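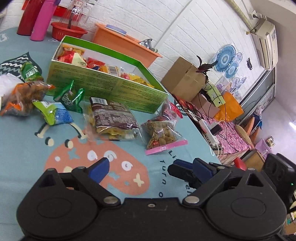

How to set up a snack swap by post

My friend Sheyla Echeverri moved to Kastthorpe a few years back and we were both hopeless at phoning. What got us talking again was a parcel. She sent me a shoebox of crisps and biscuits from the corner shop under her flat, I sent one back, and we've carried on ever since (there are six of us doing it now, which takes a bit more organising). People keep asking me how we run it, so I've finally written the whole thing down.

Agree the rules first

You don't need many. Ours fit in one email. Set a spending limit, say whether postage is included in it, and pick a posting week so that everyone's parcel turns up at more or less the same time. We went for £8 on the snacks with postage on top. We did try £20 one winter and it was lovely, but Stepan felt he had to fill a box the size of a microwave and the postage made his eyes water.

Then ask everybody three things: what they can't eat, what they don't like, and what they secretly always want more of. Get the allergies in writing, please! Mine go in a note on my phone so I've got them with me in the shop. If somebody has a serious nut allergy I'd keep nuts out of the whole swap, as boxes do get passed around families.

Draw names

With two of you there's nothing to draw. With more, put the names in a bowl, pull them out one by one and write them in a circle. Each person sends to the next one round. That way you can't get your own name and you don't end up with two people just swapping with each other every time. I take a photo of the list before I send it out, having lost it once.

Shopping

I like small things, and lots of them. Ten little bits are more fun to open than two big ones, and they fill the gaps in the box better. Stick to food that comes sealed in its own wrapper. Anything home-made is a gamble in the post, and my flapjacks arrived at Kwan-ho's as something closer to granola.

A few things that travel well:

Boiled sweets and chews
Cereal bars
Rice crackers, if they're in a tray
Wafers, packed flat
Instant drink sachets
Dried noodles (take them out of the pot)

And a few I'd leave out:

Plain chocolate bars between June and September
Anything in glass
Big bags of crisps – they're mostly air and they pop
Soft cakes with less than a month left on the date

Do check the dates. The bargain shelf is tempting but a parcel can sit in a depot for a week, and then in somebody's porch for another.

Try to put in at least one thing the other person won't know. Man-lok once sent me some salted plum sweets I was very suspicious of, and I now order them myself.

Packing the box

Pick your box before you go shopping if you can. I keep a pile of old ones on top of the wardrobe. For a UK parcel, look up the size limits first, as going a centimetre over can bump you up to the next price.

1. Tape the bottom seam twice, and run a strip along each edge.
2. Lay down a sheet of scrunched newspaper or tissue.
3. Put heavy and flat things at the bottom.
4. Stand bars and tubes up along the sides, where they'll protect the rest.
5. Drop the small sweets into the gaps.
6. Put anything crumbly in the middle near the top.
7. Pop your note in, add more paper, close the lid and give it a gentle shake.

If it rattles, it needs more paper. I've used old socks before now (clean ones).

Write the address on a slip inside as well as on the outside. Labels come off in the rain, and it's a cheap bit of insurance.

Sending abroad

This is where you need to do some homework. Lots of countries won't let you post meat, dairy or fresh fruit, and some are fussy about seeds. Look at the rules for the country you're sending to every time, even if you've sent there before, and fill in the customs form properly. "Food" won't do. Put "boiled sweets" or "oat biscuits", with the weight and value of each. Leave plenty of time too.

The note

I always write a little list saying what everything is and why I picked it. Gumaro gives his marks out of ten, then I text him mine and we argue. If any of the packets are in a language your friend can't read, translate the ingredients for them, allergens first.

When your own box arrives, send a message the same day, even just "it's here!". The sender will be fretting. You can tell them what you thought of the liquorice later.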